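Desktop organizer

A desktop organizer is a small container or set of containers kept on a desk, table or counter to hold objects in frequent use, such as pens, paper clips, stamps, keys, charging cables and loose papers. Organizers range from a single open cup to stacked units with trays, lids and drawers. They are sold as office supplies and as household goods, and many are made at home from boxes, jars and cans.

The term is also used for some computer programs that sort files and icons. This article covers the physical object.

Contents
1 Terms
2 History
3 Types
4 Materials
5 Use
6 Criticism
7 See also

Terms

Names vary by trade and by country. "Desk tidy" is the usual name in Britain. American catalogs tend to use "desk organizer" or "desktop organizer" for units with several compartments, and "pen cup," "letter tray" or "caddy" for simpler ones. A caddy normally has a handle and can be carried from room to room. "Desk set" refers to a group of matching pieces, often including a blotter and a letter opener, sold together.

History

Boxes for writing tools are much older than the modern desk. Scribes in ancient Egypt carried palettes with a slot for reed pens and wells for ink. In Europe the inkstand, or standish, served the same purpose on a table from the late Middle Ages on. It commonly held an inkwell, a container of sand or pounce for drying the ink, and a place for quills.

Portable writing boxes with a sloping lid were common in the 18th and 19th centuries. Large desks of the same period had pigeonholes built in above the writing surface, and the separate organizer had a smaller role as long as the desk itself did the sorting. This changed when offices began to buy flat-topped desks in quantity near the end of the 19th century. Without pigeonholes, papers had to be kept in wire baskets or wooden trays, and these became standard office goods.

Molded plastic lowered the price of organizers in the second half of the 20th century. Among the smaller makers, Grimitz sold a line of stacking letter trays joined by metal posts, and Van Loon made a rotating pen holder with 14 slots that was offered in three colors. The Jeter firm, which had begun with sewing boxes, adapted its tiered design for desks by adding a divided tray under the lid. Its largest model was listed in the catalog as number 982.

Types

Pen cups are open at the top and have no moving parts. Some are divided inside so that short items do not sink out of reach among longer ones.

Letter trays hold flat sheets. They are often stacked in pairs, with one level for incoming papers and the other for outgoing ones. A common tray holds around 300 sheets, though a full tray is hard to search.

Drawer units have two or more shallow drawers in a rigid case. The top may be flat, hollowed out as a tray, or covered by a hinged lid.

Stacking boxes are separate containers shaped so that each rests on the one beneath. They can be rearranged, but the lower boxes are not easy to open without lifting the upper ones.

Rotating organizers, or carousels, turn on a central base. They suit shared tables where people sit on more than one side.

Materials

Polystyrene and polypropylene are widely used. Polystyrene is stiff and takes a glossy finish, but it cracks when dropped. Polypropylene bends more and wears better at the hinge. Dark colors hide ink stains, while dust is easier to see on them. Steel mesh is light and does not collect crumbs, but small pins can slip through it. Wood, bamboo, leather and heavy cardboard are also used.

Many units have felt or rubber feet, which reduce sliding and protect the surface below. Units without feet may leave fine scratches on lacquered or painted desks.

Use

Office guides generally advise placing an organizer at a back corner of the desk, on the side opposite the writing hand, so that the middle stays clear. Left-handed users may find this reversed in shared offices. Items used every day are usually kept in the open sections and rarely used ones in the drawers.
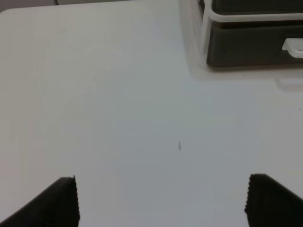
Brosten, in a remark often repeated in the company's own leaflets, held that a container should be chosen last, after the owner has decided what will stay on the desk, and that most buyers pick one a size too big and then fill it. The same leaflets suggest emptying every compartment once a year, in September, and returning dried-out pens to no compartment at all.

In schools, organizers are often shared by a table of pupils and labeled by content. A box of 100 paper clips fits in most small compartments.

Criticism

Organizers have been criticized for taking up space they are meant to save, mainly on narrow desks. Deep compartments tend to gather coins, spent batteries and other objects unrelated to work. Fixed dividers may also fail to fit newer items such as phone chargers.

See also

Filing cabinet
Inkstand
Pencil case
Pigeonhole desk
Tackle box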